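Teaching by hand at Drirer

Drirer trains its arms on household handling: trays, lids, drawers, cloth. The company works from a single room in Hirkberg, and its head of demonstration spoke to us on 11th January on the condition that the conversation stay technical.

The group collects demonstrations in two ways. In the first, an operator takes hold of the arm and moves it through the task with the motors compensating for gravity. In the second, the operator sits at a leader arm, a design called Tamico, and the working arm follows.

"Hand guiding is quicker to learn," the head of demonstration said. "But your own arm ends up in the room cameras, and you feel the load through your shoulder. With Tamico you lose most of the touch and keep a clean view."

Each new task gets 200 demonstrations before a first policy is trained. An operator records no more than 20 in a sitting. "After that the motions get lazy. The approach angle drifts and people start closing the fingers early."

Much of the discussion concerned the wrist camera, which moves with the gripper and supplies the close view during the approach. Shiny objects are the usual difficulty.

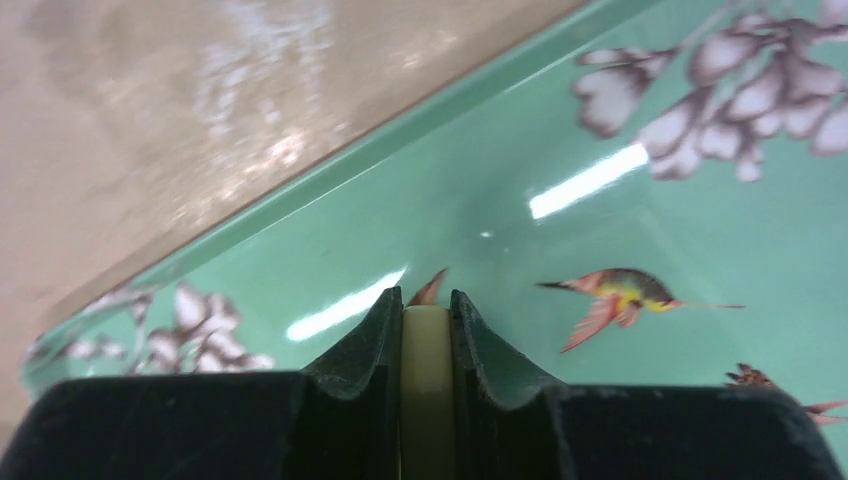
Wrist view over a glossy green tray printed with birds and flowers. The white streaks are reflected light.

"A highlight slides across the surface when the wrist turns, and the print stays put," the head of demonstration said. "The policy has to learn which one belongs to the tray. So we ask for variety in the approach – different heights, different wrist angles – and we don't fix the lighting."

Failed attempts are kept if the operator recovers within the same recording. Recordings with a long pause are trimmed. The current tray set stands at 408 accepted recordings, all replayed in Munro, the in-house review tool, at 3 times normal speed.

Asked which method the group would keep if it had to drop one, the answer was remote control. "We'd miss hand guiding for drawers, though. You want to feel the catch let go."

The next set, planned for April, covers lidded containers.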